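Su-bin Yoo
31st December

Year-end grocery post, same as last year. I kept every receipt from January on and added them up this morning. Two adults, one kid, one store most weeks.

Snacks and drinks came to $1,228. I had guessed half that. It was our third biggest category, after meat and produce.

Soda alone was $167. We mostly buy single bottles at the checkout, and they cost far more per ounce than the big ones. I knew that and did it anyway, all year.

Yogurt and pudding cups were $138. Those I don't regret. They go in the lunch bag and they get eaten. 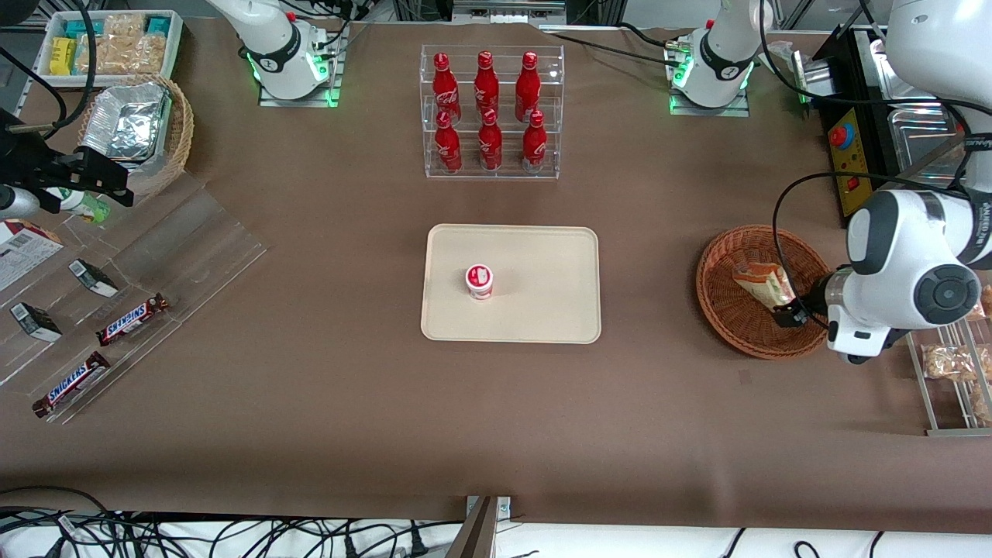 September was the worst month by a long way. School started, I was working late, and I stopped making a list before going to the store. You can see it in the receipts — four trips in one week, each one for "just milk."

I switched from the Leliswood store to Voden in October. Prices on the shelf are close to the same. The bill went down because Voden is farther away and I go once a week.

Chips were $79, lower than I expected. We buy the store brand and the bag lasts.

Plan for next year: one trip a week, a written list, and no drinks from the checkout cooler. I'm not setting a dollar limit. I tried that two years ago and quit by March.

If you track yours, tell me what category surprised you. Coffee gets its own post tomorrow — I haven't finished adding it up.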